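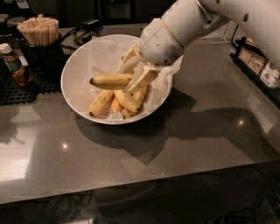 Figure 1. Bananas in the paper-lined bowl on the counter.

Keeping Bananas Longer in a Shared Kitchen
Project report, Food and Household course
Group: Solomiia Levchenko, Fotis Karras, Fulgencio Vallejo
Supervisor: Manolis Bakalis

Last updated: November

1. Why we chose this subject

In the Dirnstead residence the kitchen is shared by nine students, and fruit is bought together. Before our project, many bananas went to the trash when the skin became dark, although the inside was still good to eat. Our supervisor suggested that we choose one small problem and study it well, so we decided to study only how the bananas are stored on the counter.

Our question was: does a paper lining in the bowl help the bananas to keep a better skin than a bowl without lining?

2. Materials

We used two wide white bowls of the same model. One bowl was lined with a crumpled sheet of white paper, and the other was left bare. The paper must be larger than the bowl, so that the edge comes up over the rim. In Figure 1 it stands higher on the right side and goes a little over the back. We tried first with a flat sheet, but it slid down under the fruit when somebody took a banana.

The counter is gray and glossy. On the left part there is a black rubber mat with a grid pattern, where residents leave cups and bottles. We asked them to keep the bowls off this mat, because it is washed every evening and the water stays in the holes.

For the weight we used the kitchen scale of Lefteris Ververidis, who lives on the same floor. The fruit for the first test weighed 700 grams for each bowl.

3. Method

The bananas were separated from the bunch before they were put in the bowls. We tried to choose fruit of similar color, but this was more difficult than we expected. Even in one bowl the skins can be quite different, as Figure 1 shows: some are clear yellow, one has brown speckles and one is more orange.

Every morning before class one of us looked at the skins and wrote a mark from 1 (clean yellow) to 5 (mostly brown). We also wrote if there was a soft place on the side where the banana touched the bowl or another banana. Peeled pieces were not given a mark.

4. Results

In the lined bowl we found fewer soft places on the underside. The speckles on the top side came at the same speed in both bowls, so the paper did not make the ripening slower. Fotis thinks the difference comes from the pressure, as the crumpled paper is softer than the hard bowl. We did not test this idea separately.

The bananas at the bottom of the pile had worse marks than the ones on top, with or without the paper. After this we recommended to the residents to put the older fruit on top, where it is seen and eaten first.

5. Limits of the work

The residents continued to eat the fruit during the test, and the piles became smaller at different times. We also did not measure the temperature of the kitchen. Solomiia wants to repeat the test with the fruit in one layer and with a thermometer near the bowls.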